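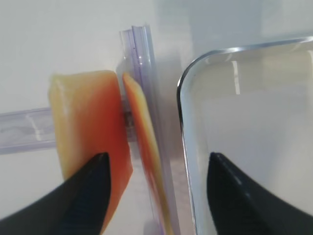
Has anyone been to the open day at Skestarar in Padilla and seen the food handling demo? I'm thinking of going in September with my father, who ran a fruit packing line until he retired. I went through it quickly last year on my lunch break and came away with half an answer. The arm had a block of something orange and yellow, looking like ripe papaya, with one thin slice standing next to it by a clear plastic strip and a glass dish off to the right. I had to leave before I saw what came next. Does it put the slice in the dish? Is it running by itself, or is a person driving it? And can you get close enough to see anything?

Asked 2018-08-11

2 answers

Answer 1 (accepted)

I went to the last one. There are two sessions, morning and afternoon, and the afternoon is quieter. When I was there it was a mix. An operator drove the arm by hand for the first runs, then they switched it over and let it try alone. Yes, the slice is meant to go in the dish. On the runs I watched it got there most of the time, and one slice tore in half.

They limit the room to 50 people, so put your name down at the front desk when you arrive. You stand behind a rail, but there is a screen showing the view from the wrist and that is the better place to look. The fingers are black and come to a point, and your father will probably want to ask about grip force. The staff were fine with questions - just wait until the arm is parked.

Parking is in the Grisora lot across the road. The door code on the flyer was 2111 when I went but it may have changed.

Answer 2

Never saw the slicing one, only the Cidamel box stacking demo in the next hall. It was loud. My dad is 70 and he was tired after an hour on his feet, so ask for a chair. The coffee is free.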